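Tying shoes, one pinch at a time: a talk with Yurii Karpenko

Notes from a visit to the Sydorenko lab in Tullport, 17th June. Typed up fast, sorry for the rough edges.

Karpenko doesn't sit down much. We talked mostly standing up, next to a bench with shoes on it, and he kept breaking off to answer Consuelo Villalobos, who runs the recording sessions.

The project is called Karis. Goal: get a robot to handle laces. Tightening, pulling a loop through, eventually a whole bow. The method is the part people ask about. No robot in the room for most of it. A person holds a gripper in the hand, does the job, and a camera on the gripper records it. Then the policy trains on that.

"We started with teleop," Karpenko says. "Two months, 39 good demos. Terrible. You're driving an arm from a chair and you can't feel the lace at all. Your hand knows stuff and we were throwing it away."

With the hand-held tool they got 292 in the first week. Villalobos did most of those herself. "My thumb hurt," she says. "But you get quick. By Thursday I wasn't thinking about the fingers any more, I was thinking about the shoe."

They have some 800 now. The policy, running on an arm at the partner lab in Claltard, was tested on 200 tries with shoes it had never seen. One task only, grab the lace and pull it snug. It did well on dark laces on dark shoes, which suprised everyone, and worse on white on white.

Why? Karpenko shrugs, then talks for five minutes. Short version: the camera is close, the lace and the tongue wash out together, and the policy closes a little early. Pinches tongue as well as lace. "A person fixes that without noticing. You feel it's too thick, you back off. The video doesn't say 'too thick'. It just shows fingers opening again."

So the newer demos include the fixing. Villalobos goes in badly on purpose, gets the wrong thing, lets go, tries again. Those clips used to get tossed. Keeping them helped more then any change to the network, Karpenko says, though he wants a bigger test before he puts a number on it. October maybe.

I asked about the bow. He laughed. Two hands, two grippers, and the loops flop all over the place. "Ask me about the bow next year. Right now I want one lace, held in the right spot, every time. White shoes too. 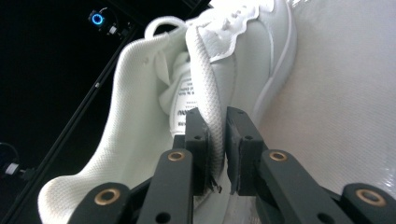 And after that the flat laces versus round ones, they slip in a totally different way and we've barely looked at it."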